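Home-built arm is spot on in simulation but misses on the real bench

Malou Norðdahl
Hello all, first time posting in this section, so shout if it belongs somewhere else. I've been building a small arm in the corner of our shared workshop (the old Zwahlen unit, if anyone local knows it) from an Ilon kit with a few printed parts of my own, and it's driven by a Stendard servo board. The idea is that it picks up small blocks and drops them in a box. Nothing clever. I want to get that working before I let it anywhere near my actual job, which is sorting fiddly brass fittings.

I did it the way everyone says to. I built the whole bench in Clernance first, with the table, some blocks and a couple of boxes, and got the pick routine going in there. It was lovely! I left it going over an evening and it did 3000 runs and hardly dropped a thing. Then I put the same routine on the real arm and it lands beside the block every time. It's always the same side too, which I suppose is a clue, but I don't know what of. The further the arm reaches, the worse it gets. Close in to the base it sometimes manages a grab, and out at full stretch it's a whole block's width off.

Things I've tried: tightened every screw on the arm, re-zeroed all the joints by eye against the lines on the printed parts, swapped the power supply for a beefier one, and made the real table level with bits of card. The levelling made a small difference and the power supply made none at all. The camera looks straight down at the bench from a bracket. I haven't touched the camera settings in Clernance since I set them up in August and I'm a bit scared to.

Do I need to start again with the simulation or is there something I should be measuring? I've got calipers, a decent steel rule and not much patience left.

Walid Boutros
Simulation is a waste of time for something this size, sorry. I've made three of these and never used it for any of them. Just move the arm by hand to where you want it, save the position, play it back. You'll be done by teatime. If it's still off then your servos are rubbish and you need better ones.

Lama Darwish
I don't agree with Walid there, sorry! Saved positions are fine if your blocks always sit in the same place, but the moment one is somewhere new you're stuck, and it sounds as though Malou wants the camera to find them.

Always missing to the same side and getting worse with reach sounds very much like the base joint zero to me. Imagine the whole arm is turned a tiny bit from where the software thinks it is. Near the base you'd barely notice, and far out it's a big miss. Servos with a bit of slop usually miss in different directions depending on which way they came in from, so I wouldn't buy anything yet.

Zeroing by eye against printed lines is how I did mine as well and it was hopeless. The horn on a servo only goes on at certain positions, so you can line up the marks as nicely as you like and still be a bit out underneath. Put a strip of masking tape on the bench, draw a straight line out from the middle of the base, and tell the arm to point along it at full stretch. Measure how far the tip is from the line. Then put the correction in as an offset in the board settings and leave the horn where it is.

Also have a look at where the camera really is. Mine was meant to be 60 cm above the table and the bracket had sagged. I never noticed because the picture still looked fine to me.

Ekow Darko
Lama's right about the base and I'd do her masking tape test before anything else. Adding what I did on mine, as I had nearly your exact problem (Ilon arm, different board) and it was two faults on top of each other, which drove me up the wall for weeks.

First one was the base, same as she says. Second one was that the tip of my tool in the simulator was not where the tip of my tool was on the bench. I'd swapped the stock fingers for something longer and thinner, changed the drawing of it in Clernance, and forgotten that the drawing and the tool point are separate things. So it looked right on screen and the arm was doing its sums for a part I'd taken off. It's under the tool settings, and it wants the distance from the last joint's centre to the tip. Mine needed to be 203 mm and it was still sitting on the kit's number. You said you'd printed a few parts of your own, so please go and check that!

The way I check now is to do everything from above. I get the simulated camera looking straight down, drive the tool to a spot, and do the same on the bench with the real camera. Then I flick between the two pictures and look only at the tip. Don't bother making the simulated table pretty at this stage, although I'll admit I spent a whole evening on wood grain.

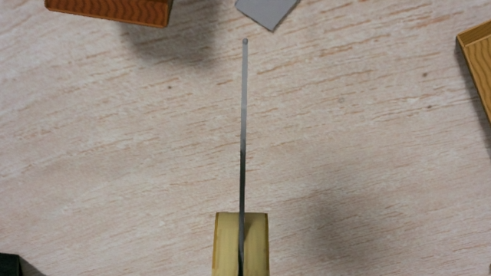 If the tip agrees close in and drifts apart further out, it's an angle somewhere, so back to the base. If it's off by the same amount wherever you go, that's more likely the tool length or the camera position. Try a few spots well apart, and come at each one from both sides so you can see whether slop is adding anything. I wrote mine on the back of an envelope and it was plain as day after the first few.

One more thing – check the lens setting as well as the height. I'd typed 42 into the field of view box because that was what it said in a forum post for a different camera altogether. Mine was nowhere near that, and it made everything towards the edges land in the wrong place.

You don't need to start again. Save a copy of the project under a new name and then poke about as much as you like, it's the only way I stopped being scared of that settings page.

Malou Norðdahl
Thank you both (and Walid, I might still do the hand-saved version for showing people!). I did the masking tape line this morning before anyone else was in and the arm points well off to the left of it, I could see it without the rule. I put the offset in and it's now picking up the near blocks happily. The far ones are still a bit out but it's a much smaller miss. And yes, Ekow, my fingers are longer than the kit ones and I never changed the tool point. Off to find the calipers.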